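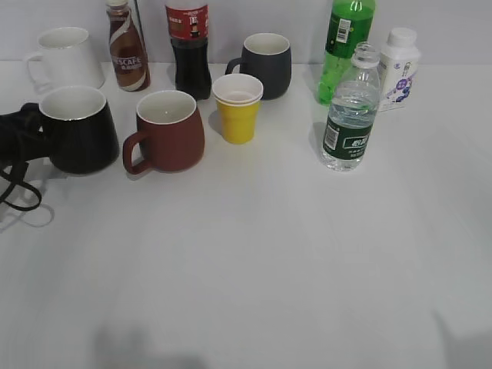 Versuchstisch mit Bechern und Flaschen, Kabel links am schwarzen Becher

Forum > Greifen & Handhabung > Fehlersuche

Greifer fährt durch statt anzuhalten, Schutzstopp kommt zu spät

tassenheber
Moin zusammen! Erst mal: Das Projekt macht einen Riesenspaß, ich könnte jeden Abend bis Mitternacht danebensitzen. Der Arm sortiert Becher und Flaschen nach Ansage, gesteuert über Drament, und von 233 Griffen im letzten Durchgang waren fast alle sauber. Bis auf einen. Beim schwarzen Becher links hat er statt des Henkels das Kabel erwischt, gezogen und einfach weitergemacht. Der Schutzstopp kam erst nach 800 ms, da lag der Becher schon auf dem Boden. Hat jemand so was schon gehabt?

Fosthorpe_Fan
Oh, schöner Aufbau, vor allem die grüne Limo! Ich tippe auf die Erkennung. Das Kabel liegt direkt am Becher, da, wo der Henkel sitzen müsste. Schwarz an schwarz, das kann die Segmentierung kaum trennen. Kabel weg, Problem weg.

betriebsrat_r2
Widerspruch. Das Kabel muss weg, klar, aber das ist doch nicht der Fehler, um den es geht. Ein Arm, der an etwas Festem zieht und 800 ms braucht, bis er das merkt, gehört abgeschaltet. Beim nächsten Mal ist es ein Finger. Welche Kraftschwelle hast du drin?

tassenheber
Die aus dem Beispielprojekt, seit Mai nicht angefasst. Müsste ich nachschauen.

Clive Kershaw
Guten Abend, ich mache das beruflich und finde den Thread großartig! Schau mal, ob bei dir der Filter nach Sotiropoulos aktiv ist (so heißt er bei uns in der Werkstatt, im Menü steht nur "Glättung"). Mit Fensterlänge 7 läuft der wunderbar ruhig, aber jeder Kraftanstieg kommt verschleppt an. Ich gehe für Stopps immer auf 2 runter und nehme die Rohwerte gleich mit ins Log.

Fosthorpe_Fan
Bei 2 löst dir das Ding aber bei jeder vollen Flasche aus! Hatte ich mit dem Betdale-Greifer, drei Abende lang nur Fehlalarme.

betriebsrat_r2
Lieber Fehlalarme als ein durchgerissenes Kabel. Und der Not-Halt gehört sowieso in einen eigenen Kreis, ganz ohne Filter.

Clive Kershaw
Da bin ich bei dir. Glätten darf man für die Regelung, den Stopp bitte getrennt abgreifen. Dann stört auch die volle Colaflasche nicht, die bekommt einfach ihr eigenes Lastprofil.

tassenheber
Ihr seid super, danke!! Die Glättung war an, Fenster 7, genau wie Clive vermutet hat. Hab den Stopp jetzt auf die Rohwerte gelegt und mit einem Stück Schaumstoff probiert: Er hält sofort, ein herrliches Geräusch. Das Kabel kommt morgen in einen Kanal unter die Platte. Der weiße Becher hinten in der Ecke macht mir noch Sorgen, weiß vor hellgrauer Wand, den findet die Kamera nur jedes zweite Mal.

Fosthorpe_Fan
Dunkles Tuch an die Wand! Und ich bleibe dabei, dass es am Kabel lag ;-)

betriebsrat_r2
Solange der Not-Halt noch keinen eigenen Kreis hat, bitte nur mit der Hand am Schalter laufen lassen. Schreib mal, welches Relais du nimmst.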